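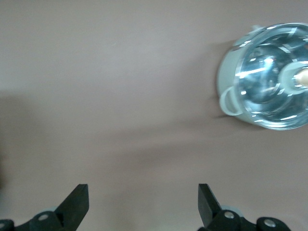 Step 1: Pick one chore and write it as a single sentence

If you are thinking about a robot arm for the kitchen or the shop bench, test one chore before you spend any money on extras. "Help in the kitchen" can't be tested. "Pick up the glass container by its handle and set it on the shelf" can. So can "put the corn in the steamer."

Write down where the object starts, where it should end up, and what counts as a failure. A dropped object is a failure. So is one that ends up in the right place with a chip in it. If you have to reach in and nudge something, count that as a failure too. Most people are too generous on this point the first time.

Step 2: Sort your objects by how hard they are

Easy: dry sponges, boxes, cloth bags, plastic cups with straight sides.

Medium: vegetables, tools with odd shapes, bowls.

Hard: clear glass, shiny metal, anything soft, anything wet.

Clear glass is hard because the camera sees the table through it and picks up highlights that move when the arm moves. A two-finger gripper needs to know where the wall or the handle is, and the highlights give it bad information. If the glass has a handle in a different material, tell the system to aim for that. Test with a plastic container of the same shape until the grasp is reliable, then switch to glass.

Polished metal has a similar problem. The inside of a pot can reflect the lights, the food and the gripper all together.

Step 3: Set up the table

Use a plain, matte surface. Gray or brown works well. A patterned tablecloth will slow you down for no benefit at this stage.

Fix your lights in place. We use two lamps and close the blinds after 4 in the afternoon, when the sun comes in low at our Bemdale workshop. Soft shadows are fine. Shadows that move during a run cause trouble, and that includes your own.

Leave room between objects. The gripper has to open fully before it closes on something, and the hardware behind the fingers takes up more space than the fingers do.

Step 4: Run the chore and keep a log

Do the same chore with the objects in the same places until you stop seeing new kinds of failure. Then start moving things. Turn the corn sideways. Rotate the pot so the handles point another way. Put the glass closer to the edge of the arm's reach.

Log each run on one line: chore, object positions, pass or fail, and a few words on what went wrong. Our sheet is called Draltach, after the folder it started in, and it now has 1000 lines. The notes column is the one we read most.

Time the runs as well. An arm that passes but needs 7 minutes to load a steamer is not much use at dinner.

Step 5: Add clutter and a second object

Many setups that pass Step 4 fall apart here. Putting a cob of corn into an empty steamer is one job. Putting it in next to a steamed bun is another, as the arm now has to miss the bun on the way down and let go without rolling the corn into it. Corn is narrower at one end, so the grip point matters. Steaming plates are full of holes and ribs, and a released object may not stay where it was set.

Try this step cold, with the stove off. Leave steam, hot water and real heat for much later, and only if the maker of your arm says the parts can take it.

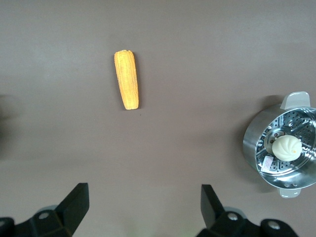
Can a robot arm cook dinner on its own yet?

Not in an ordinary kitchen. An arm can learn to move certain foods and dishes from one place to another if the layout stays close to what it has practiced. A full meal has too many steps in a row, and one missed grasp usually stops the rest. A person still has to be nearby.

Step 6: Decide whether to keep going

Look at the last page of your log. If the failures are mostly of one kind, such as slipping off the same object, change the finger pads or the grip point and run it again. We went from bare fingers to Atano rubber pads in February and that took care of most of the slips on smooth plastic. It made no difference on glass.

If the failures are all different, the chore is too hard for the setup. Go back to Step 1 and write a shorter sentence.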